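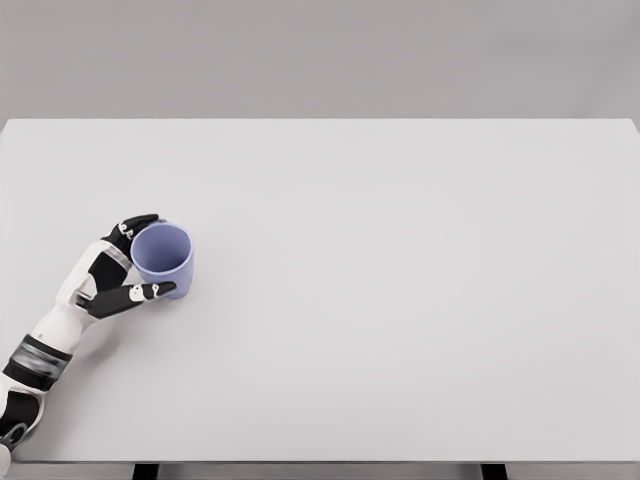

**Figure 4.** The Larneo hand around the cup in the simulated cell, with the cup still upright on the table.

### 3.2 Keeping the simulated cell in tune

I look after the cell in Figure 4, and I spend far more time on its settings than I ever planned to! The table and wall never change. The hand does, or at least my model of it does, every time we re-zero the real one at Mollside (the thumb is the usual troublemaker). So after each re-zero I copy the new joint offsets over, load the cup, and run the same 98 grasps before anyone else gets to touch the build.

If more than 7 of them slip, I go to the thumb contact settings first and leave the fingers alone. I learned that one the slow way: in September I retuned every finger, ran 409 grasps, and the fault was a single stale thumb offset. Now the offsets live in one file, Dilisgate reads it at startup, and a mismatch stops the run. The wrist limits are still typed in by hand, and I'd like to fix that next.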